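Administrative Officer, Regional Liaison Office

The regional government is recruiting one administrative officer for its new liaison office in Brostimora. The post reports to the head of office, Noreen Corrigan, and is for 28 months. Duties include logging petitions, preparing briefing notes for the minister's visits and tracking road and water works. 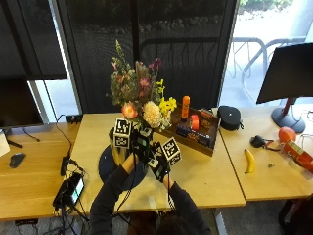

Applicants need a degree and at least 2 years of work in a public body. Hours are 9 a.m. to 5 p.m., with one Sunday duty a month. Send a résumé and the names of 2 referees to the personnel section, quoting post 2,326. Applications close in October.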